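Notes for the spelling talk, April 2024

Okay, so everybody asks me where Vermeulen comes from, and the short version is a mill. It's Dutch, "ver" is a squashed form of "van der," and the rest goes back to the word for mill. Good, easy start. Pause for the mill people in the room. 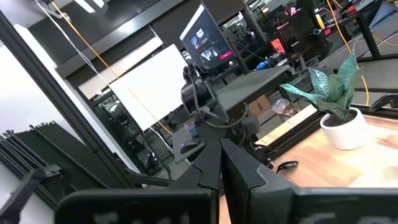

Now Mineck, my problem child. I went through 87 parish entries in February and found it with a y, with two n's, and once with no vowel I could read. Clerks wrote what they heard! I think of a surname like that snake plant in its round white pot – one cluster of leaves, fanning out left and up, and you still call it one plant. Same with the spellings. Keep them all on one sheet.

Then Hondau. Only 74 entries, all from Vuleston, so go slow here and show the map. Don't say "rare" – say I haven't looked anywhere else yet. Handouts are by the door, take two.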